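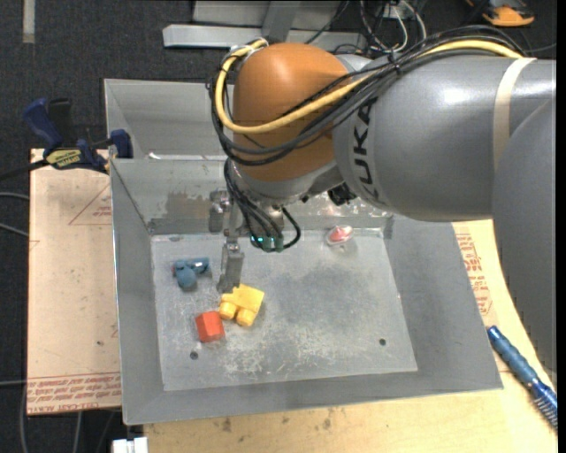
Unit 4. Dry friction between flat surfaces

Handout for the Thursday section. Read with Chapter 6 of the course reader. Prepared by S. Ahuja, revised by L. Rantala.

4.1 Contact area

Two flat solids placed together touch only at the tops of their surface roughness. The sum of these small contact patches is the real area of contact. The area you would measure with a ruler is the apparent area of contact. For metals under ordinary loads the real area is a very small fraction of the apparent area.

When the load N goes up, existing patches grow and new ones form. If the patches yield plastically, each carries a pressure close to the hardness H of the softer solid, so

A_real = N / H

The apparent area does not enter. This is why a brick on its side and the same brick on its end need nearly the same force to drag.

4.2 The friction laws

If each patch has a shear strength s, the force needed to slide is

F = s A_real = (s / H) N

The ratio s / H has no units and is written μ. The three classical statements follow: friction is proportional to load, it does not depend on apparent area, and it depends only weakly on sliding speed. The third is the least reliable. It fails for polymers near their softening temperature and for any pair with a fluid film between the surfaces.

Note that the model gives μ near 0.2 for clean metals if s is taken as the bulk shear strength. Measured values in air are usually higher. Junction growth accounts for part of the gap: a patch already at yield under normal load must get larger when shear is added. See Problem 3.

4.3 Static and kinetic values

The static coefficient μs gives the largest force the contact can resist before sliding begins. Below that limit the friction force equals the applied force and opposes it. Writing F = μs N for a block that is at rest and far from slipping is the most common error on the midterm.

The kinetic coefficient μk applies once sliding has started. For most dry pairs μk is less than μs. The static value also rises slowly with time at rest, close to the logarithm of that time, because the patches creep under load. State the rest time whenever you report μs.

4.4 The tilt test

Place a block of mass m on a flat plate and raise one end of the plate slowly. At angle θ the components of weight are

along the plate: m g sin θ
normal to the plate: m g cos θ

Slip begins when m g sin θ = μs m g cos θ, so μs = tan θ. The mass cancels. Vibration lowers the measured angle, sometimes by a lot, and so does raising the plate in jerks.

Worked case. A block slips at θ = 22 degrees. Then μs = tan 22 = 0.40. If the angle is known to within one degree, the spread in μs is close to 0.02. The reading error is usually smaller than the scatter between runs – report the scatter.

4.5 The drag test

A sled of known weight is pulled at constant speed by a load cell. The trace shows a first peak (static) and then a plateau (kinetic). For the lab we use a plate speed of 2 mm/s and a total travel of 60 mm. Discard the first part of the plateau, where the pull line is still settling, and average over the last 40 mm.

If the trace has a sawtooth shape, the sled is in stick-slip. The average of a sawtooth is not μk. Use a stiffer pull line or a higher speed and repeat the run.

4.6 Surface preparation

Wipe both faces with solvent and let them dry. Do not touch them afterward – skin oil can cut the measured value in half. Record the room humidity. Paper and wood samples should sit in the room overnight. The Erkton plates in the lab have a ground finish and show some direction dependence, so mark the grinding direction and keep it the same for every run.

Problems

1. A crate weighing 3000 N rests on a level floor with μs = 0.5. A horizontal pull of 900 N is applied. Find the friction force.

2. Repeat Problem 1 with the pull directed 30 degrees above horizontal. Find the smallest pull that starts the crate moving.

3. Take the yield condition for a patch as p² + α τ² = H², with p the normal pressure and τ the shear stress. Show that the real area grows as the tangential force rises from zero. What limits the growth if the interface is weaker than the bulk?

4. A tilt test gives slip at 19, 23, 20 and 26 degrees in that order, with no cleaning between runs. Suggest a cause for the trend and a way to check it.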